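Croissants from frozen: prove overnight or straight in?
Baking and Bread > Pastry

buttered_side_up
Right, I've had enough of guessing. I made a batch of croissants in January, shaped them, froze them on a tray and bagged them up. Thirteen of them, an annoying number. I've been taking a couple out at bedtime and leaving them on the side under a bowl, then baking at breakfast. Some mornings they're lovely and some mornings there's a puddle of butter and a sort of bready slipper. What's everyone else doing?

rasa_lill
Your kitchen's too warm overnight, that's all. Butter leaks if the dough gets above the mid twenties, and ours sits near that when the heating's been on all evening. I put mine in the fridge at bedtime and then give them 2 hours out in the morning. Slow, I know, but I'm up at 5 with the dog anyway.

KacperU
Two hours?? I'd have eaten the table by then. I freeze mine AFTER proving and bake from solid. Few minutes longer in the oven and they come out fine.

rasa_lill
Fine, yes. Not as open inside though. I did both side by side last winter and the ones frozen proved were tight in the middle, like a dinner roll with ideas.

KacperU
Depends on the yeast surely. I use the gold sachets for sweet dough and I've never had tight ones. You probably underproved before freezing.

rasa_lill
I did not underprove them, Kacper.

Ona B
Can I stick my oar in about butter? I went through three sorts before I got one that rolled without cracking. The cheap block has more water in it and it shatters when it's cold, then you get bits of butter in the dough instead of sheets and it all runs out whatever you do overnight. Buttered side, what are you using?

buttered_side_up
Er, the cheap block. I did wonder. It did crack a bit on the second fold but I rolled over it and hoped for the best!

Ona B
There's your slipper.

lilguerra
I agree with Ona on the butter but I'm with Kacper on baking from frozen, sorry Rasa. Life's too short. What I would say is don't open the door for a nosy look in the first ten minutes, they sink and they don't come back. And egg wash twice, once when they come out of the freezer and again just before they go in (let the first coat dry, or it slides off and glues them to the tray).

buttered_side_up
Okay, new butter bought, a fresh half batch made, fridge overnight as per Rasa and egg wash twice as per Lil. Much happier with the colour. Pics from the kitchen:

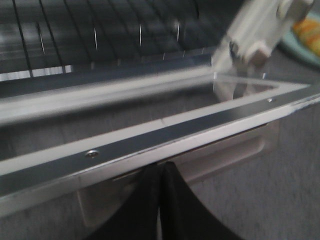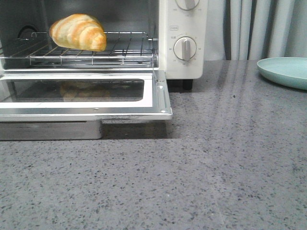
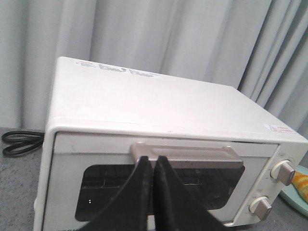
Replies (page 2)

KacperU
That's a good colour on the croissant, fair play. I'd still try one from solid so you can compare. Same batch, same butter, then we can settle it.

rasa_lill
Told you. Fridge.

povilas_z
Been reading along and have a question for the small oven people. What temperature are you all setting? I start at 215 and turn it down after the first 7 minutes, and my bottoms still catch before the tops have done anything.

Ona B
Bit fierce for a little oven, Povilas. The elements are so close. I'd start lower and double up the tray if you've got a spare thin one.

povilas_z
I have got a spare, it's warped but it'll do. Ta.

lilguerra
Don't use a warped one!! The butter all runs to one corner and smokes the house out. Ask me how I know.

buttered_side_up
I'll try one from frozen at the weekend and report back. Ona, which butter did you settle on in the end? The label's fallen off your post from last year and the picture won't load for me.

Ona B
Will look when I'm next in the shop, I only know it by the wrapper.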